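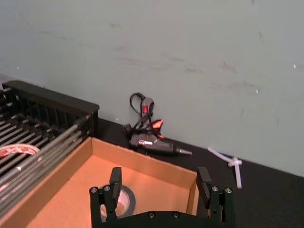
Cleaning and Storing a Vintage Sheepskin Coat

This guide covers older sheepskin and shearling coats with an unsealed suede outer side. It does not cover painted leather or long-haired furs, which need a furrier.

What you need

A suede brush with brass bristles
A wide-tooth metal pet comb
Cornstarch, two cups
White vinegar
Two clean cotton towels
A padded hanger at least two inches thick at the shoulder
A breathable cotton garment bag

Step 1. Check the skin

Turn the coat inside out and bend the hide gently at the underarm, the collar and the back of the elbow. Healthy skin folds without a sound. If it crackles, or if the wool comes away in tufts, stop. Dry rot cannot be reversed at home, and brushing will open the seams.

Coats from the old Resska workshop have glued hems as well as stitched ones. The glue fails first. Look for a yellow line along the bottom edge before you start.

Step 2. Remove dust

Hang the coat outdoors in the shade for 40 minutes. Shake it from the shoulders, then brush the suede in one direction with light strokes. Comb the wool side from the hem up, a small section at a time.

Step 3. Treat grease at the collar

Spread cornstarch over the collar and cuffs and press it in with your fingertips. Leave it overnight. Brush it out in the morning and repeat if the patch is still dark. Jadwiga Śliwiński, who repaired coats for Kametti, used three rounds on a heavy collar and never more.

For a stain that remains, dampen a corner of towel with vinegar, wring it out hard and dab. Test inside the pocket flap first. Do not rub.

Step 4. Dry

Keep the coat on the padded hanger, away from radiators and direct sun. A room at 40 to 51 percent humidity is suitable. Some 35 hours is enough for a coat that was only spot cleaned – longer if the wool side feels cool to the touch.

Step 5. Store

Put the coat in the cotton bag by April. Leave a hand's width of space on each side in the closet. Plastic covers trap moisture and should be thrown out, including the one from the dry cleaner. Cedar blocks may go in the bag but should not touch the suede.

Check for moth casings under the collar and inside the pockets every two months.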